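Vetadport Laboratory Reports First Results From Gripper Comparison

The Vetadport Laboratory for Applied Automation has completed the first round of a study comparing two robot grippers and two arm controllers on small manual tasks. The work began in March and is carried out in partnership with Fastia, which supplied the controllers, and Letadico, which supplied the grippers. A second round is under way in the Kennedy Building.

The study measures how well a pair of robot arms can operate controls that were designed for human hands. Push buttons, sliders, toggle switches, knobs and patch cords are found on test benches and control panels in many workplaces. Much of the published work on grippers deals with picking up and placing loose objects, and the laboratory's industrial members had asked for results on fixed controls.

"Our members want to know whether an arm can work the equipment they already own," said Sunita Pruitt, director of the laboratory. "Replacing a panel that is in good order is expensive. If a different fingertip or a better controller setting will do the job, that is useful information for a plant manager."

The first round consisted of 3,712 trials. Of these, 1,502 involved push buttons and sliders, and the remainder were divided among toggle switches, the rotary knob and the patch cords. Each trial was limited to 18 seconds. A trial was counted as a success only if the control reached the requested position and the board had not been moved from its starting place.

Both grippers have two parallel fingers. The first has flat fingertips covered with a firm rubber pad. The second has narrower, slightly curved fingertips with a softer pad that gives under load. The controllers differ in how they respond to contact. One holds the arm to a planned path and stops when a force limit is reached. The other allows the arm to yield by a set amount while it continues toward the goal.

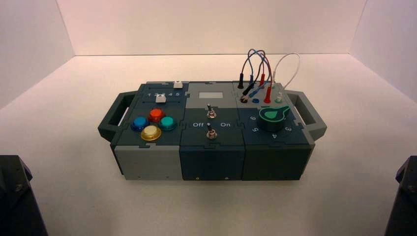
Push buttons gave little trouble to either gripper. Sliders were more demanding, and the flat fingertips tended to ride over a small knob when the approach was even slightly too high. The curved fingertips held the slider knob more reliably with both controllers, although they were slower to line up.

Toggle switches produced the clearest difference between the controllers. Under the path-following controller, the arm often reached its force limit before the lever had finished its travel, and the trial ended there. Under the yielding controller, the same motion was usually completed. Changing the gripper had only a small effect on these results.

The patch cords remain the most difficult part of the work. A cord that has been pushed to one side by an earlier motion may block the view of a plug or catch on a finger. The laboratory set aside 501 trials for a separate review after staff found that a loop of cord had touched the wrist of one arm. Those trials have been left in the published totals and are marked in the data tables.

Audrey-Anne Lachance, who leads the manipulation group, said the cord results should be read with care. "The cords do not return to the same shape after each trial, and we chose not to reset them by hand," she said. "That makes the numbers lower and the spread wider. It is also closer to what a technician deals with at a bench."

Results for the rotary knob were mixed. Turning the knob by one position was successful with both grippers in most trials. Larger turns required the gripper to let go and take hold again, and errors built up with each new grip. The flat fingertips performed better on this task, and the group has attributed the difference to their wider contact surface. Further trials with a third fingertip shape are planned to test that explanation.

The laboratory also compared two camera arrangements on a smaller scale. Views from a head-mounted camera were used alone in one set of trials and combined with a wrist camera on each arm in another. The wrist cameras helped most with plugs and sockets and made little difference for buttons. Jocelyn Cloutier, who is responsible for the vision work, cautioned that lighting was kept even throughout the first round and that the findings may not carry over to darker rooms or to panels with strong glare.

The second round will repeat the toggle switch and patch cord tasks with the board placed at different angles on the table. It will also include trials in which an operator guides the arms remotely, so that the automatic results can be set beside those of a trained person using the same hardware. Amrit Vachon of Fastia will be on site during this period to adjust controller settings between test blocks. Settings will not be changed within a block.

Letadico has agreed to provide replacement pads for both grippers at fixed intervals. Wear on the softer pad was noted toward the end of the first round, and the group could not rule out an effect on the last slider trials. The pads will now be changed on a set schedule and the date of each change will be entered in the trial log.

Neither company had a role in scoring the trials. Scoring was done from recorded video by laboratory staff who were not told which controller was in use. Cases in which two reviewers disagreed were passed to a third. The procedure was approved by the laboratory's research office before testing started and will stay the same for the second round.

"We expect some of these rankings to shift," said Diane Beaulieu, manager of industrial programs. "Members should wait for the second set of results before making a purchase on the basis of this study."

The full data tables, the scoring guide and the controller settings used in each test block are available to member organizations through the laboratory's document service. Other organizations may request a summary from the industrial programs office. Visits to the test area in the Kennedy Building can be arranged through the same office and are limited to small groups while trials are in progress.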